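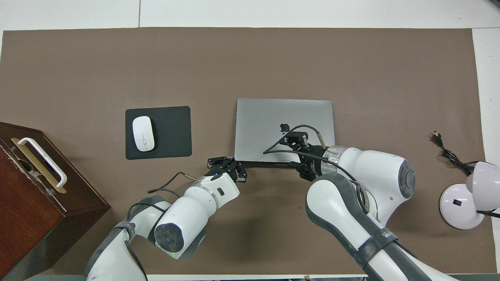
## 4. What the workcell cost, and when we found out

### 4.1 The line items we planned for

The original equipment request for the Smadi bench was a single page, and most of the page was robot arms. This is normal. Funding panels understand arms. They have a unit price and a warranty, and they look well in the annual report. Our request listed the two arms, their controllers, a pair of grippers from Rurnlow and a line reading "sundries" that had been copied forward from an earlier proposal in another building. The sundries line was $200. We record the figure so that other groups may adjust their expectations of it.

Arms and controllers were bought through Plameo on a quoted price that held for the length of the tender. The grippers were ordered separately, on the theory that two suppliers would keep each other honest. In practice each was honest about the other. When the mounting pattern on the wrist flange and the pattern on the gripper base proved to be different standards, both firms replied promptly and with drawings. The adapter plates that settled the matter cost $241 for the pair, machined locally, and added three weeks to a schedule in which no weeks had been set aside for disagreement.

### 4.2 The line items we did not

Our accounting follows a simple rule: any object that has to be in place before a trial can start is equipment, whatever the purchasing system thinks it is. Under this rule the cost of a workcell moves quickly away from the arms and toward the stockroom.

Cabling is the clearest case. The gripper leads run outside the arm housings, so they need slack at every joint and something to hold them to the arm between joints. Figure 4, placed at the head of this section, shows both arms at the laptop, with the gripper cables arching over the wrists and a strap around each forearm. The straps are the cheapest components on the bench and the only ones we have reordered on a regular basis. The request contained no line for straps, and none for spare leads. A lead that is a little short pulls at the wrist and a lead that is a little long finds its way over the workpiece; our first set managed both, depending on the pose. We now buy leads one size up and budget for a replacement set at the time of purchase.

The second case is the work surface. The brown mat under the task objects was entered by the finance office as a furnishing, queried, re-entered as a consumable, and queried again. Its function in our setup is to give the objects a matte ground that the cameras can separate from the white tabletop. A mat is a small purchase. The correspondence about the mat was a larger one, if staff time is costed at the rates the university itself publishes. We recommend naming such items in the request as "calibrated work surface" or some phrase of equal dignity.

The third case is the task objects. Household manipulation calls for household things, and the bench needs a laptop, a mouse and pad, a desk lamp and a wooden unit with a handle, all of which must be available for as long as the study runs. A borrowed object is a liability. The person who lent it will want it back, usually in the middle of a block of trials, and the substitute will have a different hinge, weight or finish. We bought ours outright. Total spending on task objects, including duplicates of anything with a moving part, came to $1679. The purchasing system declined to believe that a robotics project wanted a desk lamp, and the approval for it took longer than the approval for the second arm.

### 4.3 Whether two arms are needed

Reviewers of the request asked, reasonably, whether one arm would do. The answer depends on the task list, and a group whose list is short should take the question seriously. Pushing a mouse across a pad is one-arm work. So, with a handle of a friendly shape, is a drawer. A laptop is a less obliging object: it is smooth and flat when closed, and it slides if pushed from one side only. In the configuration in Figure 4 the grippers are stationed at opposite ends of the hinge side, so that each can brace against the other. A fixture clamped to the table would be the cheaper way to get the same bracing. It would also need a new fixture for every object, and our quote for custom fixtures, obtained from Trandeo in October, made the second arm look like the thrifty choice for any list longer than a handful of tasks.

We note, for balance, that the second arm also doubles the leads, the straps and the opportunities for the two arms to meet. Bench space is part of this cost. Once both forearms are reaching in from the near side, the usable area is whatever remains between and beyond them, and the lamp and its folded cord end up out toward the right of the mat. We had planned the table from the arms' published reach. A better plan starts from the objects, lays them out at full size with tape, and only then asks where the arms might stand.

### 4.4 Lead times

Seven of our purchase orders arrived later than quoted, and the delays bore no relation to price. The expensive equipment came in crates, on the promised day, with a signature required. The adapter plates and the spare leads came when they came. A bench is ready when its last part is ready, so an order plan sorted by cost will place the critical items at the bottom, where they are approved last. We had sorted ours by cost.

For the second bench we sorted by the consequence of absence. Leads, plates and task objects were ordered first and the arms last, an arrangement that alarmed the finance office, who saw a shelf of desk accessories and no robot. The shelf was complete before the crates were opened, and commissioning began the same afternoon – at 2 p.m., after a short search for the correct hex key, now also a line item.

### 4.5 Acknowledgement of the spreadsheet

The itemised ledger behind this section was kept by Kamonchanok Panyasiri, who began it before anyone had asked for one and recorded freight separately from goods throughout. Without that separation the comparison in Section 5 between bought and fabricated fixtures could not have been made. The ledger is available from the authors on request, with supplier discounts removed at the suppliers' insistence. The column headed "sundries" has been left as submitted.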